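Chapter 6
Counting Patients: Rates, Ratios and Samples
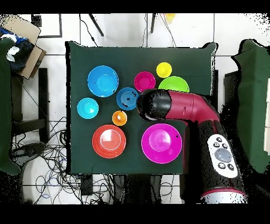

Health statistics begin with a decision about who belongs in the count. A clinic that reports 92 falls in March has told us little until we know how many patients it treated. Sorting records is a bit like sorting bowls on a table: the large bright blue one and the small orange one can share a group or be kept apart, and the totals change with the choice.

Pilar Gaete met this problem in her study of the Troluvgate hospitals. She asked for 2,000 patient records and received 1,479. Twenty were duplicates, leaving 1,459 – the figure used in every table in this chapter.

Section 6.1 defines the rate and the ratio. Section 6.2 deals with missing records, using the method set out by Wing-yan Sin. Readers who skipped Chapter 5 should review its notes on denominators first.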